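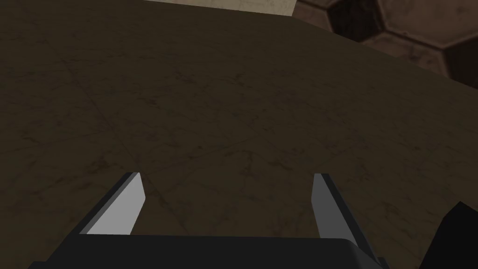 The view from the wrist, gripper open, nothing between the fingers.

Harish Suvarna had been hired by Thampi to teach a robot to clear a table, and by September 3, 2023, he had cleared the same table 304 times without leaving his chair.

The table did not exist, which helped with the cleaning up. It lived in a simulator called Valine, in a room with a beige wall and a patch of hexagonal tile that someone in graphics had been very proud of. Harish lived in a swivel chair on the second floor, with a controller in his right hand that moved the arm wherever his own hand went. When he scratched his nose, the robot went to scratch a nose it didn't have. Those runs were supposed to be thrown out. He suspected a few had made it through.

The contract called for 2,000 demonstrations. Every demonstration began the same way, with the gripper open over bare brown tabletop, and then Valine would drop in a cup, or a spoon, or once, through a slip in somebody's spreadsheet, a full-size canoe. Harish would pick the thing up and put it in the bin. He had picked up the canoe. It took eleven minutes and he was told later that it had been good data.

"You hesitate," said Tsung-han Chiu, who trained the model and came by in the afternoons with printouts.

"When?"

"Right before you grab. You get above the cup and you stop, and you sort of hover. Then you go down."

"I'm lining it up."

"Okay. But it's lined up already." Tsung-han put a page on the desk. It was a graph of a lot of thin gray lines, all of them falling, all of them with the same flat little shelf in the middle. "Here's you. And here's the model we trained on your first 104."

The second graph had a shelf too. The shelf was longer.

"It does it better than I do," said Harish.

"It thinks hovering is the job. It thinks the cup is optional."

They watched it together on the big monitor. The arm swung out over the table with real confidence, came to a stop above a blue mug, and stayed there. It had the air of a man in front of an open refrigerator. After a while it tilted very slightly to the left.

"What's it doing now?" said Tsung-han.

Harish knew exactly what it was doing. He did it with his wrist when his phone buzzed, to see who it was. "No idea," he said.

Skanex, who were paying for all this, had sent a person over in August to see the progress, and she had asked Harish what he was thinking about when he picked things up. He had said grip width. The truth was that he was mostly thinking about lunch, or about whether he should have taken the job at Romoson, where they were teaching a robot to fold towels and you got to stand up. He wondered now how much of that had gone down the cable. He pictured a warehouse full of arms in some flat part of Ohio, pausing above the merchandise to regret Romoson.

"Just go straight down," said Tsung-han. "Don't think about it. Do a few like that and I'll weight them higher."

"Fine."

"Pretend you're somebody decisive."

Harish tried to think of somebody decisive and came up with his sister, who ordered for the whole table in restaurants and had once bought a car from a moving car. He rolled his shoulders. He picked up the controller and pressed the button for run 305, and the table came up, scuffed and brown and bare between the two fingers, waiting for whatever Valine felt like sending.

Valine sent an egg.

His sister went straight down.

There was a short silence in the room. The simulator did not do yolk, so what it did was remove the egg and print a line of red text in the corner of his other screen.

"That was very decisive," said Tsung-han.

"Do you want me to delete it?"

Tsung-han looked at the graph, then at the monitor in the corner, where the arm was still hovering over its blue mug with its head on one side.

"Leave it in," he said. "Give me 2 more like that, and then go get something to eat."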